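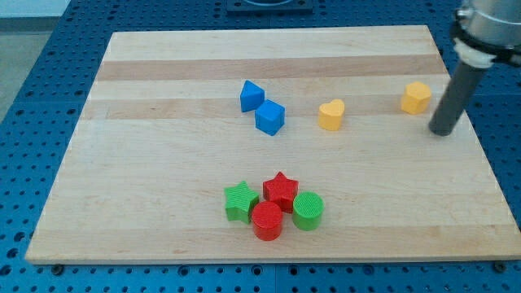 Rimum Community Radio
Studio and transmitter room walk-round, with comments
September 22, 2020
Inspected by: Busisiwe Maluleke
With: Iestyn Penry (engineering)

Marks used: OK, FIX, ASK. ASK means I was told something and have not seen it for myself.

STUDIO A (on-air)

1. Exit route clear from desk to corridor -- OK
Clear on the day. The last sheet also said clear, and I had to climb over a box of gospel CDs in January, so I put limited faith in this line.

2. On-air light works and can be seen from the corridor -- FIX
It works. It cannot be seen if the kitchen door is open, and the kitchen door is always open. Either move the light or put a closer on the door.

3. Headphone outputs limited -- ASK
Iestyn says the Ziltow headphone amp has a limiter set inside the case. There is no label. I turned it up to where I would expect a limiter to do something and took the headphones off before I found out. Please measure it and write the number on the unit.

4. Mic arms tight, no drooping -- FIX
Guest position 2 sinks. Tape is not a repair.

5. Power strips not chained -- FIX
Two strips plugged one into the other under the desk. Same finding last time, marked "done" by Babar Gondal. Perhaps it was done, and then undone. I would like a photo this time.

6. Extinguisher in date, on its bracket -- OK
In date. On its bracket.

STUDIO B (recording and drama)

7. Floor cables covered or taped -- OK
Good work here.

8. Acoustic foam has fire rating paperwork -- ASK
The Watkins panels on the back wall came with a certificate, which I have read. The gray foam over the window came from Cledwyn Gwynne's garage and has no paperwork of any kind. "It's the same stuff" was the answer I got. I don't accept that. Find the paperwork or take it down.

9. Ventilation running with door shut -- FIX
Fan gets switched off for recording and left off. The Xhosa drama group had the door shut for a full rehearsal. Put a sign on the inside of the door, at eye level, and someone other than me should check that it gets read.

10. Room limit posted -- OK
Posted. Whether a choir can read is another matter. 11 people were in there at the last music session against a limit of eight.

TRANSMITTER ROOM

11. Door locked, key signed out -- FIX
Locked, yes. The key book has no entries after January, and I know people have been in.

12. RF warning sign on door and at mast ladder -- OK
Both present. The ladder one is fading and will want replacing before long.

13. Transmitter output within license -- ASK
Front panel on the Mevusero unit read 80 watts. That is the transmitter's own opinion of itself. I want a reading from an outside meter before I sign this line.

14. Transmitter off and locked out before anyone climbs -- FIX
There is a lockout procedure. There is no padlock. Eifion Probert says they phone the studio and ask for it to be turned off, and the studio says okay. No climbing until a padlock is bought and hung by the breaker.

15. Battery backup tested under load -- ASK
Supposed to carry the stream and the studio link for up to 3 hours. Nobody could show me a test. The vendor's brochure is not a test.

16. Combustibles kept out -- FIX
A carton marked 1000 flyers, stored against the rack, right by the warm air outlet. Move it today.

GENERAL

The station sounds fine on air, and I understand why that makes people think the building is fine too. I'm also not convinced by the plan to have each show host fill in this sheet before going live -- they will tick every box during the news. Keep it with engineering.

Items 5, 14 and 16 first. I will come back without calling ahead.

Signed: B. Maluleke
Copy to: B. Gondal, C. Gwynne, E. Probert

Added by I. Penry: Item 16 moved. Item 4, new arm on order. On item 3, there really is a limiter, but I'll open the case and measure it.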